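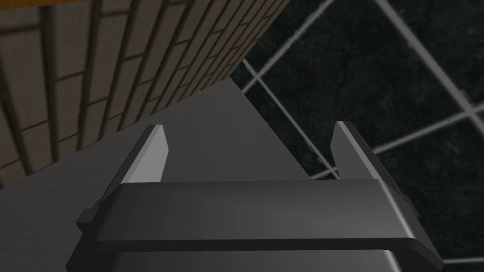

Clenstead, August 9, 2026

Zemetti has opened orders for Haldane, a set of simulated rooms for training and testing robot arms before any hardware is switched on. The package is sold by download and runs on a single workstation with a recent graphics card.

Haldane is built for teams that need their software to cope with places it hasn't seen before. Each room is put together from a library of surfaces, wall finishes and fittings. Brick, stone tile and plain paint can meet in the same corner, and the same counter can come back in a different color on the next run. The library ships with 3314 surface finishes, all of which can be switched on or off by group.

Views can be rendered from the wrist, looking out past the fingers, or from higher up on the robot. Wrist views are the ones most customers ask for first, and they are set up by default for a parallel gripper. The offset and angle of the view are stored in a short text file that can be edited by hand.

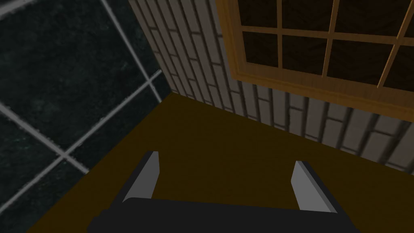

Other grippers can be loaded from a standard robot description file. Finger shape, opening width and closing force are read from the file, and the contact settings can be changed afterward in the Erkex panel. Erkex is the physics module. It was sold separately until February and is now part of the base license.

Scenes are started from a script or from the desktop window. A batch of 1000 rooms can be queued at once, and the seed for each one is saved with the results - so a run that went wrong can be loaded again exactly as it was. Color, depth and joint positions are written to the same folder under matching names.

"People were spending weeks building one kitchen by hand and then training on nothing else," said Cameron Leckie, product manager for Haldane. "We would sooner give them a lot of odd rooms, including ones no decorator would sign off on." 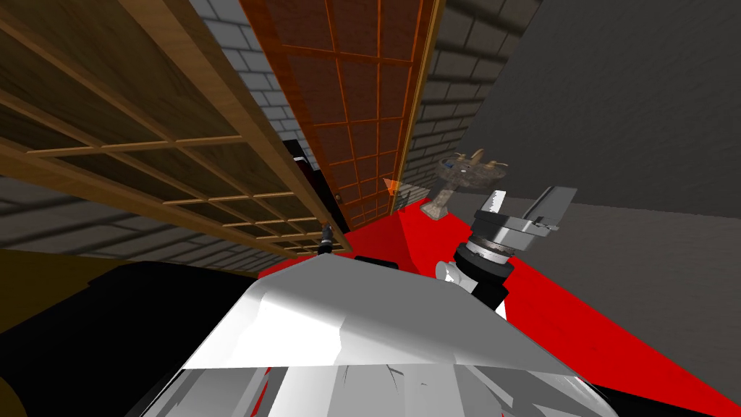

Two-arm robots are supported in this release. Both arms can be driven from one controller or from two, and self-collision checks are on unless the user turns them off. Small props can be placed by hand or scattered on any flat surface, with up to 70 in a single room. Doors, sliding panels and windows are treated as fittings and are chosen from their own list.

What is in the license:
Haldane desktop application and command line tools
Erkex physics module
Full finish and fittings library
10 seats at one site
Email support and updates for one year

Linux and Windows installers are available. A Mac version is not planned. Schools and universities can apply for the teaching license, which has the same library but leaves out batch rendering.

Orders and quotes are handled by the Zemetti sales office in Clenstead. Please give the number of seats and the gripper model you plan to use.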